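Projects > Student Work > Sleep and Noise in Rented Rooms

Search projects Enter keywords Go

Does a quiet room really help you sleep? My project report

I picked this topic because I was tired. That's the whole origin story! In October I moved into a building on Ejigu Street, right over a bus stop, and by the second week I was falling asleep in my stats lab. So when we had to choose something to measure, I thought, fine, I'll measure this.

My question was simple: do people who sleep in noisier rooms wake up more often, or do they just complain more? I asked 60 students to keep a sleep diary. Every morning they wrote down when they went to bed, how many times they remembered waking up, and how rested they felt from 1 to 7. They also ran a free sound meter app called Vitia on their phones overnight (my advisor, Tsegereda Belay, warned me that phone microphones are all over the place, and she was right, more on that later).

I ended up with 226 usable nights. I had hoped for a lot more, but people forget, phones die, and one person recorded a whole week with the phone under a pillow. The app saves a loudness reading every so often, and after I threw out the broken files I had 2,462 readings to work with. Cleaning those up took longer than everything else put together - I now have strong feelings about date formats.

The bedrooms were all over the place too. Some people had a door and a hallway between them and the street, and some had one room for everything, with the bed and the sofa sharing the same floor. I wrote down floor covering, curtains and which way the window faced, since soft stuff is supposed to soak up sound.
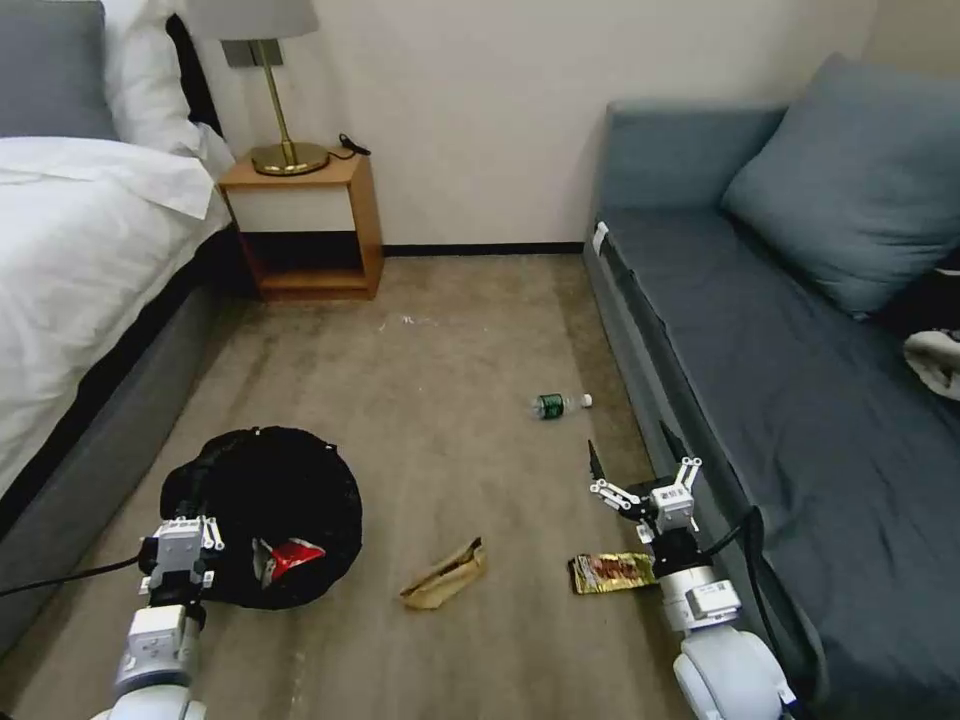

Abrehet Tilahun asked me after my practice talk why I hadn't just handed everybody earplugs and compared the nights before and after. It's a good question and I didn't have a great answer. I'd have needed another month, and I was already behind. If you're doing this next year, please do it her way!

Anyway, the results. Louder nights did go with more wake-ups, but the link was weaker than I expected. What stood out much more was sudden noise. A steady hum from a fan or a fridge hardly mattered in the diaries, while nights with big jumps (doors, sirens, my beloved bus) got worse scores in the morning. Carpet and heavy curtains didn't show any clear effect, though my groups were pretty small once I split them up.

The biggest problem is the microphones. Hiwot Shiferaw and I put our phones side by side on a desk and got different numbers all evening, so I only compared each person with their own other nights. I also can't say anything about wake-ups people didn't remember.

Thanks to Nayeli Bermúdez for helping me with the charts, and to everyone who filled in a diary at seven in the morning. I've moved my bed to the other wall and bought a fan.

Last updated: March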